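Improvising over changes: I hear nothing in my head before I play

Music Learners Help > Woodwind > Improvisation
Posted December 12, 2024

Ilik

Hello all. I play alto saxophone since four years and I take lessons at the Trillstead evening school. My scales are in order and I can read quite well. My problem is with improvisation. When my teacher puts on a backing track, my fingers go up and down the scale and the result sounds like an exercise. He says I must first hear the line and then play it, but I hear nothing. I only see the names of the notes.

I have tried to learn solos from a printed book. I can play three of them by memory, but I cannot use any piece of them in my own playing. We have a small student evening in January and I have to take one chorus on a blues in F (concert). Is there a way to practise this hearing, or must I wait until it comes by itself?

Tu

I had the same difficulty and I will tell you what my teacher gave me. Put the saxophone on its stand and sing. It does not matter if your voice is ugly, mine is also. Play the backing track slowly, I used 74 on the metronome, and sing only two bars, then leave two bars empty. When you have sung something you like, stop the track and find it on the instrument. At first it took me very long to find four notes.

Please do this for 20 minutes each day and not for two hours on one day. I would also put the book of solos away for the moment. Choose one short phrase from a recording, sing it until it is correct, and only then play it. After that, move it to other keys. Your blues will be in D on the alto, so begin there, then go to G and A.

For the student evening, it is allowed to prepare your first phrase. Repeat it with a small change in the second line of the blues. Many good players do this.
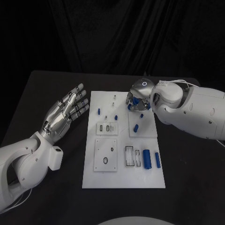 Hirnero

I agree with the singing, but I would not put away the book completely. Take one of the three solos you know and play only the rhythm of it, on a single note, through the whole chorus. Then keep this rhythm and choose other notes. For me the rhythm was the missing thing, more than the notes.

Also record yourself with the phone and listen the next day, not directly after. On the same day I hate everything.

Ilik

Thank you both. Yesterday I sang for the first time and I found one phrase after many wrong notes. One more thing to Tu: when you sing the two bars, do you think of the chord, or only of the melody?

Tu

Only the melody at the beginning. I play the roots of the chords on a piano before I start, slowly, one time through, and then I try to forget them.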